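Small Shelves and Figurines: Frequently Asked Questions
Updated February 13, 2024

How many figurines fit on the small two-tier shelf?
We suggest no more than 6 on the upper board. Leave a finger's width between them so you can lift one out without knocking the next. 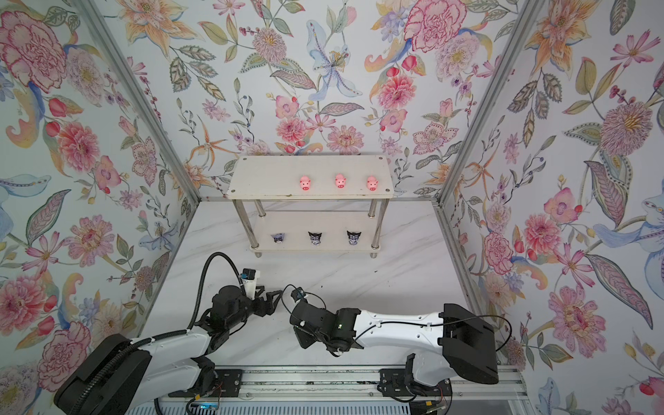 Pink pigs on the upper board, floral paper behind.

Do I need to tighten the legs?
Check them after about five weeks of use. Turn each leg by hand until it stops. The screws in the board only need a screwdriver if the board rocks.

Can I mix pigs with other figurines?
Yes. Many customers keep black-and-white figurines down on the surface and save the board for the pigs.

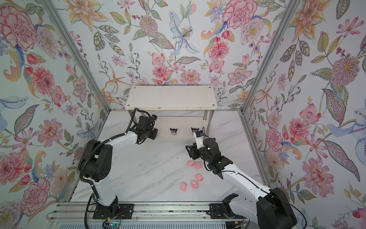 Iyengar wrote to us that a busy wallpaper makes small black-and-white pieces easier to find than pastel ones, and that three to a group is plenty.

How do I clean the pigs?
Wipe them with a damp cloth and mild soap, then let them air dry. Put down a plastic sheet first if you are cleaning several.

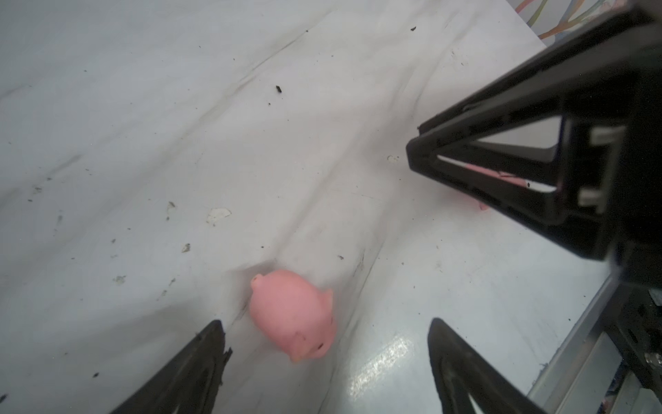
Shake the sheet out before you use it again, as grit can mark the finish. Do not put the pigs in the dishwasher.

Do you sell the wallpaper?
No. Vaston may be able to help with floral patterns.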